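Kistico Opens Orders for Huler, a Two-Arm Training Kit for Work with Cloth

The kit brings arms, wrist cameras and recording software together in one box, for laboratories and small service companies

NOVSKA, July 2019 — Kistico today opened orders for Huler, a tabletop robot kit made for people who want to teach machines to handle clothes, towels and other soft goods. The kit contains 2 arms, 4 cameras and the software which is needed to record a task, to check the recording and to play it back.

Cloth is still a difficult material for automation. A metal part has the same shape each time it comes to the robot. A shirt does not, and after one touch it can have a different shape again. For this reason many laboratories prefer to collect a large number of examples from human operators, and until now they had to build their own equipment before they could start with the collecting.

Huler is delivered assembled and fixed to its rail. The customer clamps the rail to the edge of an ordinary table, connects two cables and starts the setup program. The operator then guides the arms by hand controls, and each wrist camera records the work from close to the fingers. The fingers are plain black wedges with blunt tips, so that they can go under a fold without catching the threads. They can be changed with one screwdriver.

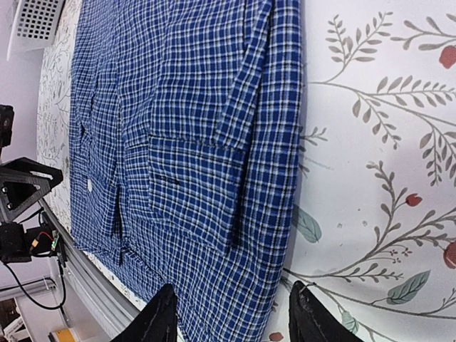
During the test period, which ended in June, our partner Fernandes used the kit in its garment care workshop and recorded 3,323 sessions. The sessions included spreading, folding in half, turning sleeves and placing the finished piece in a basket. Fernandes asked its operators to work on patterned table covers as well as on plain ones, and with checked and striped clothes as well as clothes of one color. The company wanted recordings that are similar to a normal home or shop.

Following the remarks from this test, Kistico made the cable between the wrist and the base longer, and added a pause button to the left hand control. The software now also lets the operator mark a failed attempt and keep it in the collection — several testers requested this.

The arms can lift a load of up to 700 grams each. This is sufficient for shirts, trousers and hand towels. Kistico does not recommend the kit for heavy blankets or for wet laundry.

Orders are accepted from today through the Kistico website and are shipped from Novska. Spare fingers, camera covers and rail clamps can be ordered separately. Price is given on request, and schools and universities can ask for a reduced price.

About Kistico
Kistico designs and assembles small robot equipment in Novska. Its customers are research groups, training centers and companies in the textile and laundry trades.

Press contact
Kistico Press Office, Novska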